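Wipes drying out before the pack is finished
Asked by Noeline Ashby, 13 May 2025

I keep a flat pack of hand wipes in the hall closet. By the time I get two thirds of the way down, the top wipes are nearly dry. The label stays closed between uses. Is the pack faulty, or is it storage?

2 answers

Lachlan Tipoki
Storage, most likely. The reseal label loses tack once lint or lotion gets on the adhesive. Wipe the plastic around the opening with a dry cloth, then press the label down from the hinge side outward. Store the pack upside down so the liquid moves toward the opening. Keep it away from heating pipes. If the wipes are already dry, discard them; added tap water dilutes the preservative.

Murray Quinlan
Zip bag. Works for me.

Edit: the plastic type I mean, on a shelf:

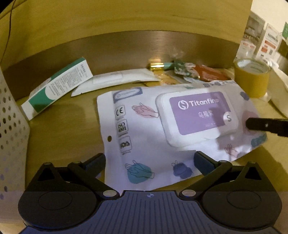 Titanfine hand wipes, white plastic package.

Comment from Noeline Ashby
Cleaned around the label and turned the pack over. Will check again when it is down to the last 3.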